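Défaut de relâchement (préhension robotique)

Le défaut de relâchement, parfois appelé non-lâcher ou rétention d'objet, désigne en robotique de manipulation l'incapacité d'une main ou d'une pince à se séparer d'un objet au moment prévu par le programme. Il se distingue de la perte de prise, dans laquelle l'objet quitte la main trop tôt. Les deux défauts peuvent avoir une même origine mécanique, mais leurs conséquences diffèrent : la perte de prise interrompt la tâche de façon visible, tandis que la rétention passe souvent inaperçue du contrôleur, qui enchaîne avec le mouvement suivant.

Description

Dans une séquence de dépose, le bras amène l'objet au-dessus d'un récipient, la main s'ouvre, puis le bras se retire. Le défaut survient lorsque l'un des doigts reste fléchi ou s'ouvre en retard. L'objet est alors entraîné pendant le retrait et peut heurter le bord du récipient, le couvercle ou le plan de travail. Les mains anthropomorphes y sont plus exposées que les pinces à deux mors, car chaque doigt comporte plusieurs articulations qui doivent se déplier dans un ordre compatible avec la forme saisie.

La balle de tennis est un objet d'essai courant. Son feutre accroche les revêtements souples des doigts, et sa forme sphérique permet à un doigt placé dessous de la soutenir même après l'ouverture du doigt supérieur.

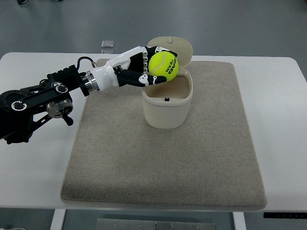
Causes

La cause la plus fréquente est l'usure ou l'allongement des tendons d'actionnement. Viennent ensuite l'encrassement des articulations, l'échauffement des moteurs et la perte de messages entre le contrôleur du bras et celui de la main. Dans ce dernier cas, l'ordre d'ouverture est émis mais n'est pas exécuté, et le bras repart main fermée.

Une orientation inadaptée du poignet peut produire le même effet sans aucune panne - l'objet repose simplement sur les doigts ouverts.

Le cas Wavari

La main Wavari, produite par la société Jesard, a fait l'objet d'un avis technique publié le 22 août 2024. Au cours d'une campagne de 875 déposes menée en mai par le laboratoire Bundgaard, 32 rétentions avaient été relevées. Dans la plupart des cas, le doigt inférieur s'ouvrait après le début du retrait. L'avis attribuait le retard à une temporisation fixe de 200 millisecondes, insuffisante lorsque les moteurs étaient chauds. Le modèle suivant, nommé Wevari, remplace cette temporisation par une lecture de position sur chaque doigt. La proximité des deux noms a entraîné des erreurs de commande de pièces.

Détection et prévention

La détection repose sur la mesure du courant des moteurs, sur des capteurs tactiles ou sur une caméra vérifiant que la main est vide. Le retrait n'est autorisé qu'après confirmation de l'ouverture.

Sécurité

Une rétention ne doit pas être corrigée à la main tant que le bras est sous tension. Un doigt bloqué peut se détendre brusquement, et le bras peut reprendre sa trajectoire dès que le capteur signale une main vide. La procédure de Jesard prévoit l'arrêt du bras, la coupure de l'alimentation de la main, puis l'extraction de l'objet.

Voir aussi

Perte de prise
Main anthropomorphe
Arrêt d'urgence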